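The Last Thing in the Room

At the Temell, a hotel with 230 rooms, the bed takes the longest and the bathroom gets the most complaints. The waste bin comes last. Hjørdis Rønning, who has run housekeeping there through two renovations, would like it to come a little earlier.

"Guests put their face right over it," she says. "They drop something in, they look down, and they see everything."

Bins get dirty in ways a fresh liner hides. Coffee runs down the outside. Hand lotion leaves prints near the rim, and dust settles into the groove around the base, where it stays until someone tips the bin over. Black plastic shows all of it, along with every scuff from a vacuum cleaner or a suitcase wheel.

Rønning's method is simple. Empty the bin and check inside for anything stuck to the bottom. Wipe the inside first, then the rim, then the outside, working down toward the base. She wants the bin picked up and tilted, with one hand inside the opening, so the cloth can be pressed flat against the side and turned slowly. A bin left standing on the carpet slides away from the cloth.

The cloth should be microfiber, folded into a pad and barely damp. When one side is dirty, fold to a clean one. Paper towels leave lint, and the rough side of a sponge leaves fine scratches that never come out. The hotel replaced 50 bins last year for that reason alone - a cost she still brings up in training.

Marks are another matter. Chalk and dried soap usually lift with warm water and a drop of dish liquid. Pen may need rubbing alcohol, tried first on the underside. If a line catches a fingernail it is a scratch, and more rubbing will only dull the plastic next to it.

Let the bin dry before the new liner goes in, and fold the liner's edge over the rim evenly. Then put it back against the wall, a hand's width from the desk.
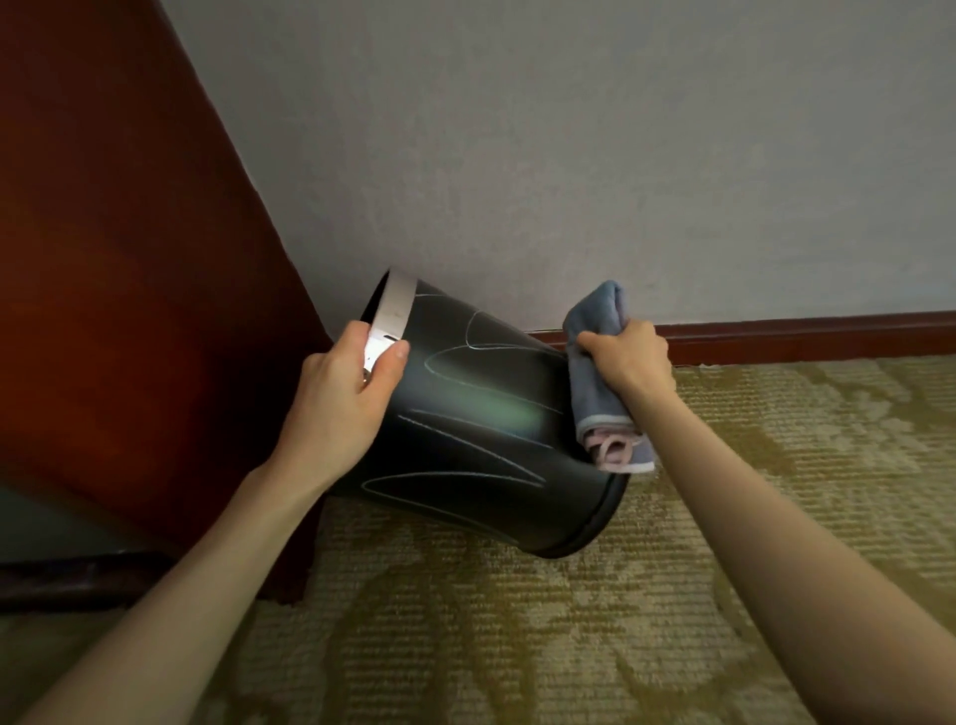
Wiping the side of a black bin with a folded microfiber cloth, close to the base.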